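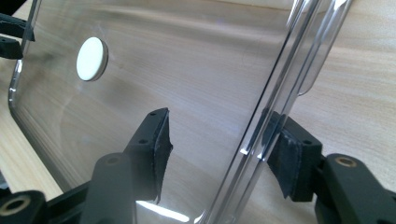 Clear plastic against pale wood

How to follow a European election from far away
By Kai-wen Leung

I write a small newsletter called Gestis, which is read mostly by people in Primholm who came here from somewhere else, and by some of their neighbours. Every time there is an election in Europe I get the same kind of message. The reader has seen one headline saying that a leader was "humiliated", then a second headline saying that the same leader will stay in office, and wants to know which newspaper is wrong. Usually both are right.

What follows is the method I use myself. I don't speak most of the languages concerned and I have no contacts in any ministry. You need a computer, a notebook and one or two free evenings before the vote.

Step 1. Find out what is being elected

It sounds too simple, but most confusion begins at this point. Before you read any opinion, write at the top of your page which office or which chamber the people are voting for.

In France, the president and the National Assembly are elected separately. In Germany, voters don't choose the chancellor directly. They elect the Bundestag, and the Bundestag elects the chancellor. In a European Parliament election no national government is chosen at all, although a bad result can make a government look very weak at home. Regional elections are another matter again, and foreign newspapers like to treat them as a trial of the national leader.

If the article doesn't say clearly what kind of vote it is, look for the electoral authority of the country. Many of them have an English page. It may be short and badly organised, but it will give you the name of the body and the date.

Step 2. Learn the counting rule

You don't have to become an expert. Write down the answers to these questions:

Is there one round or can there be a second one?
Are seats given by district, by party list, or by some mixture?
Is there a minimum share of the vote that a party must reach?

The last one is important if there are many small parties. In Germany the usual threshold is five per cent, with some exceptions. A party that falls slightly under it can lose everything, and this changes the arithmetic for the large parties as well. In the Netherlands there is no threshold of this type, so the parliament has many more small groups, and it is normal that no party comes near a majority.

With a two-round system, please be careful with the word "winner" after the first Sunday. My friend Hoi-yan Lam once sent me congratulations for a candidate I had written about with some sympathy. He had come first in the first round. He lost two weeks later, and I still have her message.

Step 3. Make your table before the night

Draw a table with one line for each party. Mine has 6 columns: the name in the original language, the English name, the leader, the seats now, the seats in the new parliament, and "would sit with". Leave the fifth column empty.

The original name is useful because English newspapers translate the same party in different ways. One will write "People's Party" and the other "Popular Party", and you may think there are two.

The column "would sit with" takes the most time. Fill it from what the parties have said in the campaign about each other. I use a plus for a partner they want, a minus for a partner they have excluded, and a question mark when they avoid the question. There will be many question marks. Use a pencil, because these promises are often changed when the seats are known.

Step 4. Choose your sources

Take one news agency, one newspaper from the country itself, and one paper from a neighbouring country. The neighbour is my favourite. A Belgian paper writing about France, or an Austrian one writing about Germany, knows the subject well and must still explain the background to its own readers.

Use a translation tool for the local paper, but check the verbs. In some languages the form of the verb shows that the journalist is only reporting what somebody claimed, and the translation makes it a fact. If a sentence surprises you, translate it with a second tool and compare.

I would put the opinion columns aside until the result is clear. They are enjoyable, and columnists on our side of the world have a special pleasure in the troubles of European leaders, but they will tell you what to feel before you know what happened.

Step 5. Follow the count calmly

An exit poll is a survey of people who have already voted. A projection is normally calculated with some real ballots. A partial count is only real ballots, but from those places which finished early, and these can be villages with very different habits from the capital. Write beside each number which kind it is and what time you read it. If you are in the eastern part of Australia, European polling stations generally close while you are asleep, so by breakfast you can skip the exit poll completely.

Kam-wah Siu, who checks my drafts, taught me to look at votes and seats on separate lines. He had followed a district in which the seat was decided by 1,488 votes, and the reports called it a landslide, only because the party had won so many other seats in the same manner. The landslide was in the seats. The votes were close nearly everywhere.

Step 6. Wait for the government

When no party has a majority, the election night is the middle of the story. Now take out your table and fill the fifth column. Add together the parties that have a plus for each other. If they pass 50 per cent of the seats, you have a possible coalition. If no combination passes, look at the question marks again and ask which party would suffer most from a new election. That one will often become flexible.

Remember that a minority government is also possible. It governs with less than half of the seats and looks for support law by law, or has an agreement with a party outside the cabinet. In the Nordic countries this is quite ordinary. In other places it is reported as a crisis.

During the talks, the old ministers usually stay as caretakers. So a leader who has "lost" may still appear at summits and shake hands for months — this is the reason for the 2 headlines I mentioned in the beginning.

Common mistakes

Comparing with the wrong year. A party can be up from the last European vote and down from the last national one. Always compare the same kind of election.

Using our own left and right. A party called liberal in one country would not be called so in another. Read the programme, or at least the part about taxes and the part about the European Union.

Believing that every vote is about foreign policy. Fatima Balogun wrote to me after my last issue that her cousins in Europe had been arguing the whole campaign about pensions and train tickets, while all she could read here was about the alliance with Washington. I printed her letter in full.

If you want my blank table, write to Gestis and I will post it to you. The next one I am preparing is for the Danish vote, and corrections to the party names are very welcome.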